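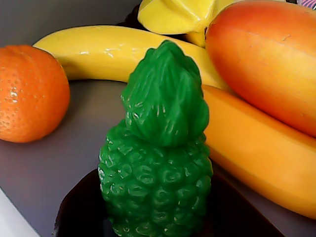 Green plastic pineapple.

Alturard Toy Library: Frequently Asked Questions

What is a toy library?
It works like a book library, except the items are louder. You join, you borrow, your child loves the thing fiercely for nine days, and you bring it back before it moves into your hallway for good. We have roughly 900 items on the catalog, from rattles to board games with more rules than our lease.

Where are you?
Upstairs at 17 Cevance Street, over the Nikolaidis Bakery. The elevator is around the back, past the bins. Yes, the stairs smell like cinnamon. Budget for that.

How much does it cost?
$20 a month per household, however many children you have in it. You can pause your membership for up to 3 months a year if you're traveling, moving, or simply need a rest from us.

How long can I keep something?
Three weeks. You can renew once online if no one else has a hold on it. Marble runs always have a hold on them.
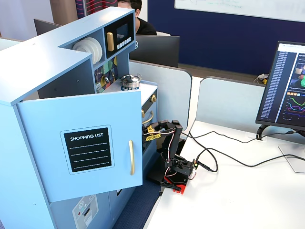

If you're going to be late, send us an email and we'll usually move the date. If you don't send us an email, the Fikier system sends you one, then another, and its tone does not improve. We didn't write those messages and have never found the setting that changes them.

What if a piece goes missing?
Tell us. Every bag has a card tied to it with the contents written down, and we check it at the desk while you wait. Small pieces go on a "probably under the couch" list for a month before we charge anything. Most of them come home. One jigsaw piece came home in a shoe.

What if something breaks?
Toys break. We don't charge for wear, loose wheels or stickers that have given up. We do charge for anything left out in the rain, and we can tell.

Do I have to clean things before I return them?
A wipe with a damp cloth is plenty. Please don't put anything in the dishwasher, particularly the wooden puzzles, which come out as a different shape of puzzle.

Can I borrow the big play sets?
Some of them. Slides and play tents go out on the large-item ticket, one per household, and you'll need to measure your car first. Measure the trunk opening, too – we have watched a lot of people measure only the trunk.

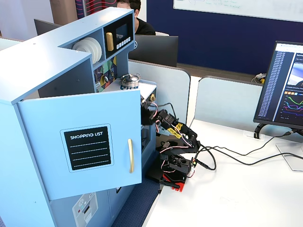
Can my child play while I choose?
Please. Mornings before ten are calm. After ten it's more of a festival. You're in charge of your own child the whole time, including the part where it's time to leave.

Do you take donations?
Yes, if they're clean, complete and working. We can't take stuffed animals, car seats, or anything that has to be explained to us. Email first with a list of what you have. 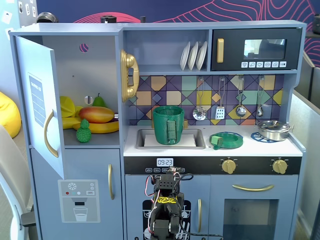
We also can't promise that a donated toy will stay on the shelves forever. Duplicates get swapped with other toy libraries or sold at the May sale, and the money goes on batteries. We buy an upsetting number of batteries.

Can I join without children?
You can. Grandparents, sitters and teachers do it all the time, and so do a few adults who come in for the train sets and don't care to discuss it.

How do I cancel?
Bring back whatever you have out and tell the desk, or use the form on your account page. There's no fee. Your login stays open for a year in case you change your mind or have another baby.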